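Rules for robot cells, and who they are for

Mon 23 December

Seraina Lüthi sent me the new good-practice list from Teltovia last week and asked what I thought. It has 13 points. I think four of them are rules and the rest are wishes.

My test is simple. Could a tired person at the end of a shift tell whether the rule had been followed? "Keep the workspace free of unneeded items" fails. Unneeded by whom? "Use a suitable background" fails too. I have read it several times and still don't know what would make a background unsuitable.

Mahsa Tehrani says I'm being unfair, and that loose wording lets each site use its own judgment. Maybe. I worked under a 200-page manual at Magesa that said the same thing about judgment, and every site read it the way that meant the least work.

What I'd keep

1. Write down the start position of every object, lids included. Two-arm jobs go wrong in the small stuff, and "jars and lids on table" is no kind of record.

2. Say which arm goes first when both have to reach the same spot. The Teltovia list says "avoid conflict between arms." Fine, but look at two grippers meeting over one bin and tell me what that sentence tells you to do.

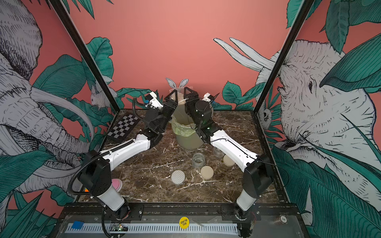 3. Decide where the calibration board lives between checks, and put it in the rule. A back corner is fine by me. "Nearby" isn't.

What I'd drop

Anything with the word "appropriate" in it. Also the sign-off sheet, which as far as I can tell proves that somebody owned a pen. Seraina wants a second draft by April and I've told her I'll read it.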